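Drirneck Home Help > Floors > Wood floors

Squeak near the wall after changing the humidity, fix from above?
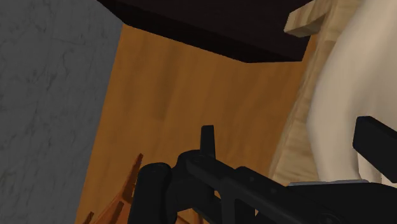 Asked by Mei Tillman, 2006-12-27

The floor is solid strip, nailed, over a plank subfloor on joists. House is old, the wood floor is not original to it but was down before I moved in. The room below has a finished plaster ceiling that I do not want to open.

In August the floor was silent. When the heating came on the boards started to move and there are now two problems:

1. A squeak in a strip near the outside wall, over a length of maybe three boards. It sounds when weight comes off the board, much less when weight goes on.

2. Narrow gaps between strips in the same area. A playing card goes in, a coin does not.

I bought a humidifier and brought the room up from 24 percent to about 50 percent relative humidity according to the gauge on the unit. The gaps closed a little. The squeak got quieter for a few days and then came back as before. I also tried talcum powder brushed into the joints, which did nothing I could hear, and made a mess of the rug.

Questions. Can this be fixed from above without leaving obvious holes? Should I fill the gaps now or wait? And is the humidity the cause or only part of it? The finish is some kind of varnish, not wax, as far as I can tell. A drop of water sits on it.

Answer by Griet De Bruijn
Marked as accepted

Taking the questions in a different order.

Humidity is part of it. Wood shrinks across the grain when the air dries out, and a nailed strip that was tight in summer has a small clearance around the nail in winter. The board lifts and drops along the nail shank, and the noise is wood or steel sliding on steel. A squeak on release usually means the board is being pulled up by its own spring after you step off it. It had probably been loose for years and the swelling was holding it.

Do not trust the gauge on the humidifier. It reads the air next to the machine. Put a separate one at the other end of the room, near the floor, and leave it for a full day before you read it. I would keep the room between 35 and 45 percent in heating season. At 50 you risk condensation on single glazing and inside the outside wall, and you will not see the second one until it is a problem.

Do not fill the gaps in winter. A gap the thickness of a playing card is normal for solid strip. If you pack it with a hard filler, the boards swell in summer, have nowhere to go, and either crush at the edges or push up. If a gap is still open at the end of August, fill it then.

Fixing from above:

First find the joists. They normally run at right angles to the strips, but check, as a plank subfloor can be laid diagonally and confuse things. Tapping is unreliable on a double layer. A strong magnet dragged slowly on a cloth will pick up the flooring nails, but those may be into the subfloor only, so they tell you less than you would like. Measure off the ceiling fixings below if you can locate them, or look for a heating pipe or vent that passes through and shows you a joist edge.

Then have someone stand on the board while you listen close to it. Mark the spot with low-tack tape. The place that makes the noise is often one or two strips away from the place you step on.

Use a breakaway screw kit. The screw has a scored shank and goes through a small depth-control fixture. It snaps off below the surface and leaves a hole that you can fill with a matching wax stick. Drill the pilot. Old oak splits readily near a board end, so stay 2 inches back from any butt joint. Weight must be on the board when the screw goes in, otherwise you fix it in the raised position and the squeak remains.

Start with one screw into the joist at the loudest point. Test. Add the next only if needed. I have seen a floor with 196 of these in it, put in on a grid by the previous owner, and it squeaked in the places between.

If you miss the joist, the screw will spin freely after it passes the subfloor. Back it out before the head snaps.

— Griet

Comment by Mei Tillman

Thank you. A second gauge by the door reads 41 when the humidifier says 50, so that accounts for some of it. Is the screw length critical with a plank subfloor? The kit I was looking at (Skelladura) comes in one length only.

Comment by Griet De Bruijn

Yes. Add up the strip, the subfloor and at least an inch into the joist. Three-quarter strip on three-quarter plank means 2 1/2 inches minimum. I don't know that kit. If the box does not state a length, don't buy it.

Answer by Sem Mertens

powdered graphite. cheaper than screws. work it in with an old toothbrush and walk on it. did mine 9 years ago and it is still quiet

Comment by Hanneke Aerts

Graphite is gray and it does not come out of pale wood or out of a light rug. Fine on a stair nobody sees the underside of. I would not brush it into the top of a varnished floor with open joints.

Comment by Sem Mertens

mine is dark so no idea about pale

Answer by Femke Kramer

Agree with the accepted answer on filling and humidity. Two additions.

Check the outside wall end before you use any screws. Strip flooring should have an expansion space at the wall, hidden by the baseboard or a shoe molding. In older work the molding is sometimes nailed down into the floor and not into the wall. When the floor shrinks, the last board is held by the molding and the next one pulls away from it, and you get both a gap and a noise in that area. Slip a thin putty knife between the molding and the floor. If it stops at a nail, take off that length of molding and listen again with it removed. Refix it into the baseboard. It costs nothing to check.

Second, a squeak can come from the subfloor planks moving on the joists, with the strip floor just going along for the ride. The sound is lower and you can feel it through a shoe. In that case a finish-floor screw into the plank alone will do nothing, and it has to reach the joist. The breakaway type does this if long enough.

On wax sticks, buy two shades, one lighter than the floor and one darker, and blend them. A single stick sold as "medium oak" will match almost nothing. Hendriks sells them singly at the counter, not only in the set. Fill slightly proud, level with a plastic card, buff with a dry cloth. Wax will not take varnish over it, so if you plan to refinish the room, leave the holes open until then and use a proper filler.

Comment by Mei Tillman

The shoe molding is nailed down into the floor along that whole wall. Two lengths are off so far. The squeak nearest the corner has gone, the other one has not. Will order screws in the 2 1/2 inch size and try one.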